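Teaching a robot to shop, one shelf at a time

Aug 18, 2021

Huw Eynon has spent most of the summer next to a mock greengrocer's. He works at Clurnorari on a project called Pletetti, which looks at how a two-armed robot can learn to fill a shopping basket from a list.

The vegetables are imitation ones. "Real carrots go soft and you end up testing a different carrot by Friday," Eynon says. "We wanted the same stock in June as we have now."

The method is simple to describe. A person guides both arms through a task, the robot records the movements along with what its camera sees, and a model is trained on the recordings. What the team changed was the order of the lessons. The robot first learns to hold the basket still with one arm, and only then to pick with the other.

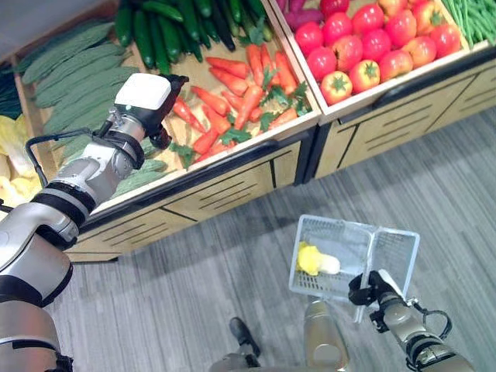

"Before that, we trained both arms together and the basket drifted," says Olanrewaju Etim, who wrote the training code. "The picking arm would let go in the right place, but the basket had moved on."

With the new order, the robot needed 90 recordings for each vegetable to reach the level the team was after. Etim puts the gain down to the basket arm, which now makes small corrections by itself.

Piled stock is still hard. Carrots point every way and their tops get caught, and 13 of the failures in the last round came from the gripper closing on leaves. Eynon wants to try a slower approach over those bins.

The next tests will use a second shop layout, built by Atberg, with the bins in different places. Etim expects the results to drop at first. "If they don't, I'll be checking my code," he says.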